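Tablecloth (domestic use)

The tablecloth is a sheet of cloth, or of something doing its best to resemble cloth, spread over a table to protect it, to improve it, or to conceal what happened to it last May. In the sitting room, as opposed to the dining room, it leads a second life as the floor on which a household's drinking vessels are put down and forgotten. This article deals mainly with that second life.

Character

A sitting-room cloth is usually pale, which shows every stain, and usually floral, which hides them again. Blue flowers on white or cream are a lasting favourite. The pattern tends to be busy enough to lose a small button in, and writers on the subject have long suspected that this is the point. A lace edging may be added by those who feel the flowers have not made the case strongly enough.

Geetha Shenoy, in her household handbook Setport, divides cloths into those that are washed and those that are wiped. Owners of the second kind, she notes, generally describe themselves as owners of the first.

With carved furniture

The floral cloth is often found in front of a carved wooden sofa with loose seat cushions. The two have little in common. The sofa is tall, formal and disinclined to let anyone slouch; the cloth softens the view, if not the seat. Purple cushions are sometimes brought in to settle the matter, with mixed results. A sheet of glass may be laid over part of the table to spare the cloth, which was itself laid to spare the table. How far this principle may be carried upwards remains open.

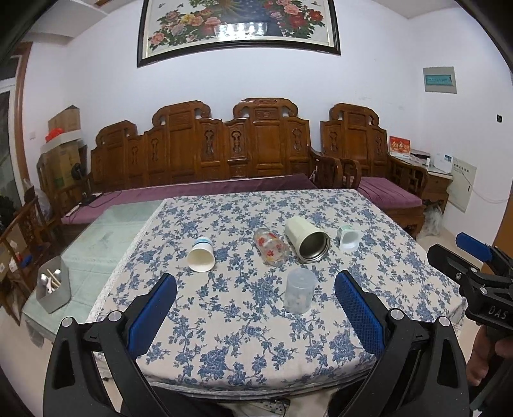
Should the glass go over the cloth or under it?
Over it, if the cloth is to stay clean, and under it if the glass is there to guard the wood from hot dishes. Wipe and dry both surfaces first, as damp trapped between them will mark either one.

Vessels

Left alone, a tablecloth gathers cups. These seldom match. A typical population includes a paper cup, a steel tumbler, something clear with a cheerful print on it, and a small pot that once held yogurt and has been kept on for reasons that were good at the time. The steel tumbler is normally the largest and considers itself in charge.

Vessels lying on their sides present a particular problem. On bare wood or glass a cylinder will roll if given any encouragement. Cloth slows it down, and a wrinkle may stop it altogether, which is the only known argument in favour of wrinkles. Squarish pots do not roll and are rarely thanked for it.

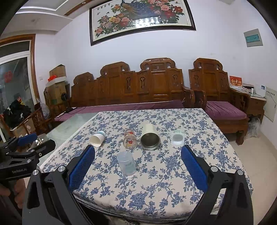 Assorted vessels lying on a blue-flowered cloth.

Clearing

Two schools exist. The Kirnier method, named after the guest house where Ilango Salian worked as a young man, begins at the far side of the table and works towards the body, so that no sleeve passes over a standing cup. The Presine method begins with whatever is nearest and relies on short sleeves. Salian gave the time for a properly cleared table as 5 minutes, and for an improperly cleared one as 9, including the mopping.

Both schools stand fallen cups upright before carrying them, and both forbid stacking a steel tumbler inside a paper cup – a rule that presumably has a history.

Care

Shake the cloth outdoors, downwind of anyone whose opinion matters. Cotton may be washed warm and ironed slightly damp; plastic-coated cloths should be wiped and never ironed, a lesson most homes need only once. Lace edging prefers a net bag. Fold along a different line each time, or the crease becomes permanent and guests begin to use it as a border.

See also: Coaster; Doily; Tray; Antimacassar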